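Review: The Peltley Butcher-Block Work Table

Print this page
E-mail this article

The Peltley work table was submitted to this office for evaluation as a general-purpose surface for folding, sorting and light assembly. It was assessed over a period ending in June, in accordance with the procedure applied to all furniture considered for shared workrooms.
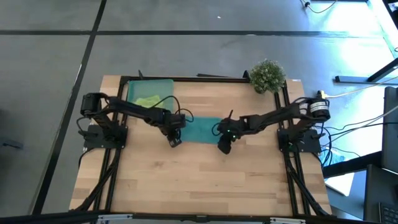
The evaluation was conducted by Thảo Vi, with assembly and maintenance records kept by Lợi Mạc. Both reviewers had previously worked at the Zutergate bench, the model most commonly found in our facilities, and comparisons with that bench appear where they are useful.

Assembly

The table is delivered in 2 cartons. The top is packed separately from the base, and the heavier carton should be moved by two people. The printed instructions are adequate, although the diagram for the lower brace is drawn from the opposite side to every other diagram in the booklet. Our reviewers fitted the brace backward on the first attempt and were obliged to remove it. The manufacturer should correct this page.

Assembly required 134 minutes, including the error noted above. All hardware was present. The supplied wrench is short and gives little leverage on the final turns; a longer one from the workroom tool drawer was used instead.

Surface

The top is made of light wooden strips joined in the butcher-block manner. It was supplied with an oil finish, and the instructions call for a further coat before first use. The reviewers applied one coat, left it overnight, and wiped away the excess in the morning. A faint smell remained for several days.

Much of the evaluation concerned cloth work. Towels, wiping cloths and small table linens were spread flat, folded and stacked in the course of ordinary duties. The surface performed well in this respect. Cloth lies flat on it and does not slide as readily as it does on the coated top of the Zutergate bench. No snagging was recorded, even with loosely woven items, and the edges of the table are eased enough that fabric may be drawn over them safely.

The pale color of the wood proved helpful. Teal and green cloths are easy to see against it, and a fold that is out of line is noticed at once. White linens are less distinct, particularly in the late afternoon, and staff who handle them regularly may wish to place a darker mat underneath.

Resistance to moisture is fair. A damp cloth left in place through a lunch period produced a dull mark, which was removed with a light rubbing of oil. The Zutergate bench, with its sealed top, would have shown no mark at all. Damp articles should be kept in a tray when the table is in use, and the oil coat should be renewed at regular intervals.

Stability

The table stood level on our floor without adjustment. Firm pressure at the center produced no movement that the reviewers could feel. Leaning on a corner caused a slight sway, which was reduced after the brace bolts were tightened for a second time. Ms. Vi recommends that this be done for every unit after the first weeks of service — the instructions make no mention of it.

Cost and supply

The purchase price was $200, with a delivery charge included. The comparable Zutergate bench was last purchased for $133, and the difference is considerable where several units are required. Replacement bolts are available from the supplier, Asoretti, but a replacement top is not offered separately. We regard this as the principal weakness of the product, as the top is the part most exposed to wear.

Recommendation

The Peltley table is approved for linen rooms, craft rooms and similar settings in which dry materials are handled. It is not recommended for wash areas. The Ninh annex has asked to retain the evaluated unit, and Mr. Mạc will continue to record its oiling and any repairs.

Print this page
E-mail this article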